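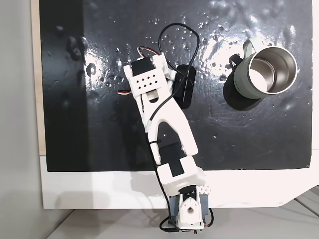
Student robot arm can't find the mug on a shiny black mat - help before the July showcase?

Posted by Gladys Inga, May 4, 2022

Hi everyone, and thanks in advance for reading, because I do go on a bit. I help run the after-school robotics club at Plindstead, and my Year 9s have built a little white arm with 3D-printed links and hobby servos. Their project is called Jundmont (don't ask, it was put to a vote) and the idea is that the arm picks up a mug by its handle and moves it across to a marked spot.

The kids wrote their own colour tracking and it was going beautifully on the bare bench. Then we moved to the glossy black mat, thinking a dark background would make a green mug stand out, and now the tracker grabs onto every bright patch of glare it can find. The shiny inside of the mug seems to set it off as well. On top of that, the elbow sags when the arm is stretched right out, so even when it does find the handle it comes in low.

We have 25 minutes of setup time at the showcase and no say over the lighting in the hall. Should we change the mat, change the code, or both? They're a lovely bunch and I'd hate to see them lose heart.

Sombat Luangrath

Hi Gladys, what a great project for Year 9! I'd change the mat first, as it's the cheapest fix by a long way. Gloss black is a bit of a trap - it's dark to your eye, but it behaves like a mirror for whatever is overhead. Matte black craft felt or the back of a yoga mat will do nicely, taped down firmly so the gripper doesn't ruck it up.

After that, have the students ignore anything with very low saturation before they look for green. Glare is close to white, and so is the steel inside the mug, so both should mostly drop out in one go. If their brightness values run from 0 to 255, I'd also throw away anything over 200 as a starting point and fiddle from there. Get them to save a few pictures under different lights (curtains open, curtains shut, one lamp off to the side) and test on those, so the hall isn't a complete surprise on the day.

As for the sag, see how far it drops with no mug at all. If it's bad even then, you're asking a lot of that elbow servo and I'd move the mug in closer to the base. Our club at Castaño did exactly that and only had to give up 4 centimetres of reach. Check your cable too while you're there. It needs enough slack to bend with the wrist without tugging.

Édgar Usuga

just use a different mug

Lingyun Yu

I wouldn't change mugs, the handle is half the fun! Sombat is right about the felt. One small thing to add is the power supply. Our elbow drooped for weeks and the kids reprinted the link twice before one of them noticed that all the servos were running off the little adaptor meant for the board. A separate supply for the servos, with the grounds joined, perked it up straight away. Good luck to your crew in July, and do come back and tell us how they went.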